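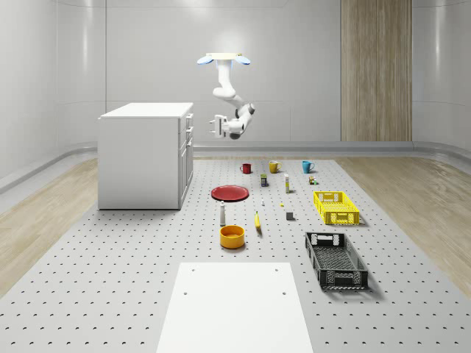 The robotics course at Pernthorpe opens its teaching lab to visitors one Tuesday in May, and I went for the afternoon session. Second-year students work in simulation for most of the module. The task set this year, called Entili, is a tidying exercise: one ceiling-mounted arm with a parallel gripper, two empty crates - one yellow, one black - and household items spread over a perforated floor. Mugs and a banana are easy enough to describe to a planner. The flat red plate costs most groups their marks, as its rim is only slightly raised and the fingers are short.

Vusumuzi Baloyi, who runs the module, allows each group 300 simulated attempts per week. Ridwan Wibisono's group had logged 1,424 by the time of my visit and was rewriting its grasp scoring. Their planner still approached every object from directly overhead. Marking is by script, with 9 fixed layouts held back until the final week.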